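Plodden listings tracker

Asking prices, days on market and price cuts for homes in the Zetach valley, collected month by month and put into plain CSV files that anybody can open in a spreadsheet. I started this to settle an argument with my brother-in-law about condos, and it has grown into the thing I look forward to most when the new month's numbers come in!

What's in it

listings.csv has one row per listing per month. If a house sits for four months, it shows up four times, with whatever price it had on the day I pulled it. That makes the file bigger than it needs to be, but it makes price cuts wonderfully easy to follow, and I love being able to scroll down and watch a stubborn seller finally give in.

monthly.csv is the rolled-up version: one row per area per month, with the median asking price, median days on market, share of listings with at least one cut, and share that look bank-owned. Start with this one if you just want to draw a graph.

areas.csv maps zip codes to the 18 areas I use. They follow how people here talk about neighborhoods, so Mohammadi Heights is one area even though it sits in two zips, and the old cannery blocks are split off from downtown. If you disagree with my lines (and people do), change this file and rerun the rollup.

Coverage runs for 24 months so far. The first two are thin, especially out toward Deltitz, where I hadn't found a decent source for the smaller brokers yet.

Columns in listings.csv

listing_key: made up by me from the address and unit number, so a house that gets pulled and relisted keeps the same key
month: year and month of the pull
area: short name, matches areas.csv
type: house, condo, townhome, mobile, land
beds, baths, sqft: as advertised
ask: asking price in whole dollars
ask_first: the first asking price I ever saw for that key
dom_agent: days on market as the agent reports it
dom_real: days since I first saw the key, relists included
lender: yes, no, or blank
notes: free text, mostly me muttering to myself

The gap between dom_agent and dom_real is my favorite thing in the whole project. Agents pull a tired listing and put it back up a week later as if it were brand new, and the official count goes back to zero. Mine doesn't. Sort by the difference and have fun.

About the lender column

Please read this before you quote it anywhere. A "yes" means the listing text said bank-owned, REO, corporate owned, or sold as-is by the lender. A "no" means I checked the county records and found a regular owner. Blank means I haven't looked, and there are plenty of blanks. Treating blanks as "no" will make the low end look much healthier than it is – I did it myself in an early version and had to redo every chart.

Short sales are marked "no" with a comment in notes. I know. Frida Zoëga has argued for a separate column and she's probably right, so that is next on the list once I can sort them out for the older months too.

Things that will trip you up

Asking price is asking price. There are no sale prices in here at all. In a falling market the two can be a long way apart, and the good stuff that sells in a weekend may never get caught by a monthly pull.

Some areas are tiny. I leave the median blank in monthly.csv whenever an area has fewer than 5 listings of a type, so don't be alarmed by the holes in the rows for the river road.

Square footage is a mess. Converted garages, sunrooms, a basement somebody called "bonus living" – it all gets counted by one agent and left out by the next. I drop anything under 300 square feet from the price-per-foot numbers, but those listings are still in the raw file.

The October pull was done late at night after the source site changed its layout, and the baths column shifted over for part of Mohammadi Heights. I fixed every row I could find. If you see a one-bedroom with seven baths, please tell me.

Rebuilding the rollup

You need Python 3 and nothing else. Put listings.csv and areas.csv in the same folder as rollup.py, run it, and a fresh monthly.csv appears next to them. It overwrites the old one without asking, so keep a copy if you've made edits. On my creaky laptop it finishes before I've reached the coffee pot.

Using it

Go for it! Blog posts, school projects, arguing with your own relatives, all fine. Please name the Plodden tracker and say which month's files you used, as I do go back and correct old rows. Don't use it to cold-call sellers. Street numbers are left out of the public files for that reason.

Corrections are very welcome, especially from people who live on the street in question. Send the listing_key and the month and I'll get it into the next update.
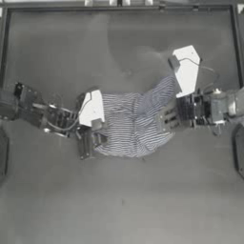
Striped cloth held between two robot arms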